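Speaker notes - "Coupons by mail: what we learned from the rebate forms"
Consumer evening, Starnden library hall, January 4, 2016

Slide 1. Title
Say good evening, wait for the people at the back to sit down. Thank Pascal Joly for the invitation and for the coffee. Ask who has sent a mail-in rebate in the last year. Ask who received the money. Leave a pause between the two questions.

Slide 2. What a rebate is
Keep this short. You pay the full price in the store, you send the form and the receipt, and later a check comes. A coupon gives you the discount at the register. With a rebate you lend your money to the company for some weeks. I think many people in the room know this, but last time in Endwood one lady had mixed up the two and was lost until the end.

Slide 3. Our numbers
We collected 3,746 forms from members between the two July meetings. Of these, 2,396 were paid without any reminder. Say the numbers slowly. Then say that 130 were refused for a missing bar code, and show the cereal box with the hole in it (it is in my bag, front pocket).
If someone asks about the others: some were paid after a letter, some are still open. Mireille Rey has the full table and can send it.

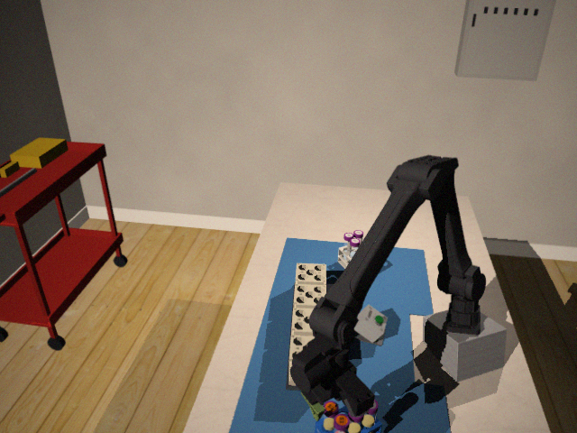
Annick Bodin
Household savings adviser, Fleury Consumer Circle

Slide 4. The receipt
Make two copies before you mail anything. Thermal paper becomes pale, and after a summer in the car you cannot read the date. Write the name of the offer on the copy. Please do not cut the receipt, even when it is very long and has other purchases on it. Circle the item with a pen.

Slide 5. Dates
There are usually two dates on the form - the last day to buy and the last day to mail. People look at the first one only. Tell the story of the paint rollers in Undau, but only if we are before half past seven.

Slide 6. Letter when the check does not come
Read the sample letter aloud. It has 19 lines and fits on one page. Genivaldo Guerra wrote the first version and I made it a little more polite. Show where to put the offer number. Copies are on the table by the door.

Slide 7. Is it worth it?
My own rule: if the rebate is less than the price of two stamps and one envelope, I leave it. Chia-jung Chung does not agree with me and sends all of them. Let her speak here if she wants, two minutes maximum.

Slide 8. Questions
Likely ones: Can I send two forms in one envelope? (Read the form, most say no.) Does the check expire? (Yes, often, look on the front under the amount.) Can I use a coupon and a rebate together? (Often yes, but read the small text.)
Remind them to sign the list if they want the next newsletter. Take back the cereal box.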